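Spring walkthrough checklist, back workshop and storage, with my comments
Walked May 27, 2025 with Sabina Miah

1. Exits clear – PASS. Both doors swing fully open. Last November the rear one was blocked by a pallet, so yay, progress!

2. Extinguishers – PASS, mostly. All 3 are charged and hung at the right height. The tag on the one by the sink is so faded I had to use my phone light (new tag, please, Duván).

3. Extension cords – FAIL. I pulled 2 with cracked jackets and one that was feeding another one. Come on, folks. 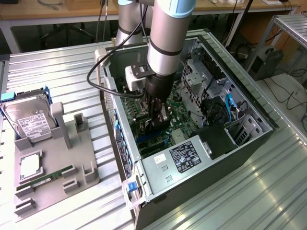 4. Loose parts and static – OK with a note. Screws on the floor are my pet peeve, and I swept up a whole handful by the parts shelf. Small stuff goes in the lidded trays. Same goes for memory sticks: when a tower is lying open on its side like that one, with the blue slots showing, anything you set on the rim can slide right in on top of the board. Wrist straps are on the hook and all 9 tested fine.

5. Ladders – PASS. The Pringle stepladder still wobbles a little, but the feet are good and the locks click. 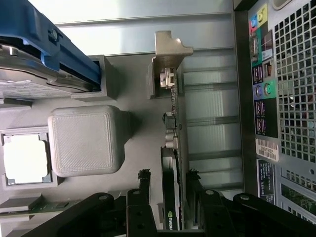

I'd still like the tall one chained to the wall. Emese Pap has the key for the chain, so ask her before you go buying another.

6. First aid kit – FAIL. Out of medium bandages, and the eyewash expired. I ordered both from Fosomow.

7. Lighting – PASS. One tube flickers over the sink. Ticket's in.

Recheck on items 3 and 6 in 14 days.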